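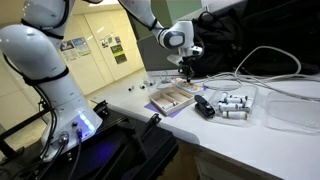
# Write the table rules down before you write the code

I've been arguing with Mervyn Blackburn about this since December, so let me just put my side in one place. Every arm that picks up small stuff off a tabletop should have a written table sheet, one page, taped up where you can read it while your hands are busy. Mervyn thinks one page is a page too many. He says people who know the arm know the table. Well, sure, until they go on vacation!

Look at what ends up in reach of a gripper on a normal sorting job. There's a shallow tray of little orange and yellow pieces, a wooden box with compartments, a clear container with white cylinders in it, and then a lid or tray lying off to the side. Does the lid belong there? Is it part of the job, or did somebody set it down and wander off? I can't tell, and I've spent years around these things. A sheet would tell me in one line.

And then cables. Oh boy, cables. I'd love a plain rule that any loose cable on the work surface gets tied back or moved off it before the arm is powered, even if it's at the very back and "never gets touched." (Tia Dawber and I wrote that rule at Prernov and it took us one afternoon and a lot of coffee.) We logged 1464 runs that year and 1299 of them had a filled-in sheet, and I was pretty pleased with that until Beryl Ashworth asked me about the others. Fair question. Mostly we were in a hurry.

My version of the sheet has four lines: what's on the table, what the arm may touch, where the cables go, and who has the stop button. Beverley Dunmore wants a fifth for lighting, and she may be right, I go back and forth.

What I don't want is the thick binder. Grikeck had one, 360 pages, and people signed the front without opening it. Mervyn brings that binder up every single time, and I get it, I hated it too. But a bad binder is a lousy reason to have zero paper. Tape up the page, cross things out when they're wrong, and print a new one when you can't read it anymore.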